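Re: [grip-users] Anyone used the Alteck hand-held gripper kit?

Afroza Thambiah wrote:

> We have money for one data collection kit and it has to be spent by
> December. The two quotes on my desk are Alteck and Oko. The Oko rep
> calls me. The Alteck rep does not, which I count in Alteck's favor.
> Has anybody had the Alteck in their hands for longer than a demo? I
> care about three things: how heavy it feels, whether the footage is
> any good on a shiny table, and what the subscription really covers.
> Our people would be doing small packaging work, bags and tubs and
> the like.

Afroza, I've had one on loan for most of a month, so I'll try to earn my keep on this list for once.

First, what comes in the box. You get the hand-held gripper with its camera already mounted, a spare pair of fingers, a charger, a bag of screws in a size you do not own, and a card inviting you to watch a video. The video is mostly a man being pleased. The written manual is a download, and it's decent once you get past the safety pages, which warn you at length about pinching yourself with a thing you close by hand.

We put it on packaging jobs, much like yours. The task set we ran was Nistesari, which is the one Alteck bundles with the kit: small lidded containers, thin bags, open the bag, get the container in or out, leave it standing. It sounds like a job for a child. Thin clear film is the meanest thing I have ever asked a gripper to deal with, and I once spent a summer on wet lettuce.

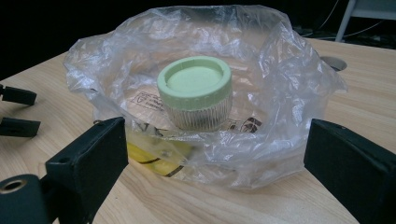 Photo: from the kit's own camera, reviewer's loan unit

The view is what sold me, to the extent I'm sold. Both fingers stay in sight, and you can judge your approach to a small tub inside a bag without craning your neck or guessing. Compare that with the Kodikara we had before, where the camera sat so far back that you mostly got a fine study of your own knuckles.

Weight: fine for the first hour. After that you'll notice it in the wrist, more so if you have small hands, and I'd plan on swapping people out. Alteck says the handle is "balanced." It is, if you hold it the way the man in the video does, with your elbow out like you're serving drinks.

The trigger is better than it has any right to be. It closes evenly and doesn't stick. Ours developed a faint squeak, and I have come to think of it as company.

Now the shiny table. You asked, and the answer is so-so. We work on pale wood under overhead lights, and the automatic exposure does what it can, but a glare patch is a glare patch. It didn't ruin anything for us. The grain still reads through it most of the time, and the black fingers stand out well against light wood. Where I'd worry is clear film lying right in the bright part, where you have pale haze on pale shine and everyone downstream has to guess where the edge is. A matte mat fixes it for the price of a lunch. Alteck will sell you one for the price of a longer lunch. 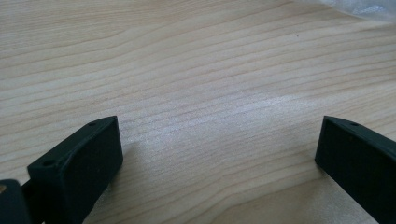
Fingers open over bare wood, with glare in the middle.

The fingers are plain matte plastic with flat inner faces. Flat faces are good for tub walls and lids. For picking up a single layer of film they're hopeless straight out of the box, and you'll want to add something grippy. We stuck on strips cut from a shelf liner. Support told me this "may affect the warranty," then asked me which shelf liner.

On numbers, for those who like them: we recorded 1703 episodes and kept 494 for the first training pass. Before anyone gasps, most of what we threw out was our own fault. We changed the task rules twice, and one of my people spent a whole afternoon starting each recording after he'd already finished the job. The kit itself lost 3 episodes, all when the battery died. It gives you no warning to speak of. There's a light, and the light goes out.

The subscription is where you should read slowly. The basic plan covers 300 uploads a month, and an upload means every attempt, including the ones where you sneeze. Go over and they don't charge extra, they just slow the processing down until you get the hint. You can do everything on your own machine instead, and we ended up there. The export is clean and the file names make sense, which in this trade is nearly a religious experience.

One habit to get into early: reset the same way every time, fingers open, table clear under them, a beat of stillness, then go. The software finds the start of an episode much more reliably if you give it that pause. We skipped it for the first week and paid for it in hand trimming.

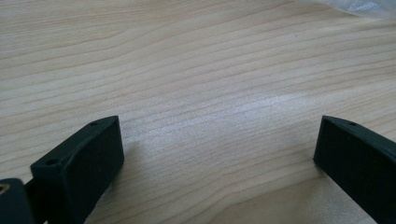 Afroza wrote back to me off list to say that the pause is exactly what she can't get her people to do on the rig they have now, and could I find out whether the Alteck will beep or buzz when it's ready, so that they have something to wait for. She also wanted to know if the slow processing is hours or days.

It will buzz, though the setting is off by default and lives under "Comfort," where I would never have looked for it. As for the processing, ours went from minutes to overnight once we were past the limit. I never saw it take longer than that, but I also lost patience and moved everything in house.

I haven't used the Oko, so somebody else will have to defend it. If you do go with Alteck, ask for the second battery before you sign. They gave us one as soon as we complained, and I suspect there's a drawer full of them.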